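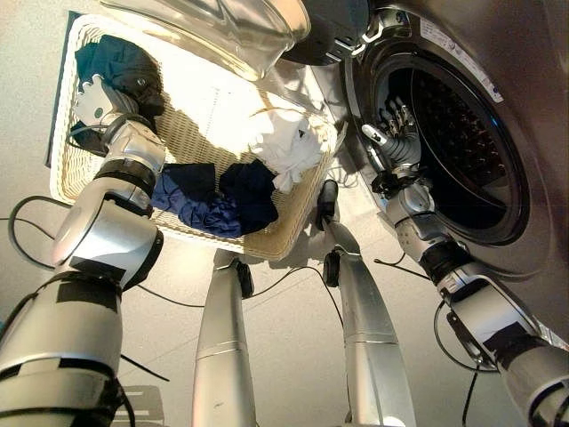
Astuvley laundry room reopens with front-loading machines

Oct 15, 2021

The shared laundry room at Astuvley, the block of 204 flats on the north side of Zirnholm, opened again this morning after 13 days of work on the drains and the floor. Residents can book wash times from today at the desk in the entrance hall or on the sheet by the door.

The old top-loading machines have gone. In their place are four front-loading machines supplied by Gekuvex, which also has the contract for repairs. Magesa, the company that runs the building, said the old machines had broken down so often over the past year that new parts were costing more than they were worth.

A wash will cost the same as before until January, when the price is due to be looked at again. Tokens bought before the room closed can still be used. Anyone who has lost theirs during the works will have to buy new ones — Magesa says it can't replace them.

Wash times have been cut from two hours to 90 minutes, as the new machines have a shorter standard programme. Residents may book two times in a row but no more than that between Friday evening and Sunday night. A booking that hasn't been taken up after 15 minutes goes to whoever is waiting.

Magesa has also put up a short list of house rules. Washing should be sorted before it goes into the drum, with whites kept apart from navy, black and other dark clothes. Several people complained last year of grey shirts and towels, and the company puts most of this down to mixed loads at high temperatures. Baskets may stand on the floor beside a machine during loading and unloading but have to be taken back upstairs between washes. Clothes left in a drum after the end of a booking will be moved to the shelf by the window.

Pockets should be emptied first. Gekuvex found coins, hair grips and a door key in the pumps of the old machines when they were taken out.
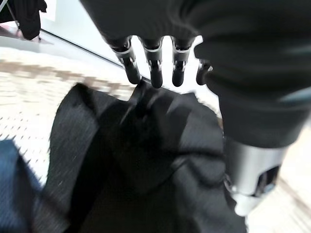
Can black clothes go in with navy ones?

Dark colours can share a load at 30 degrees, but anything new and black should be washed by itself the first time, turned inside out.

The drying room next door was not part of the works and stays as it was, with lines on the left and two heaters at the back. The heaters are on from seven in the morning until ten at night. A request for tumble dryers was turned down in the spring on grounds of cost — the wiring would have to be renewed first — and will come up again at the residents' meeting in January.

Magesa has set aside 200 free tokens for residents whose washing times were cancelled when the room closed. They can be collected from the entrance desk on weekdays between nine and noon.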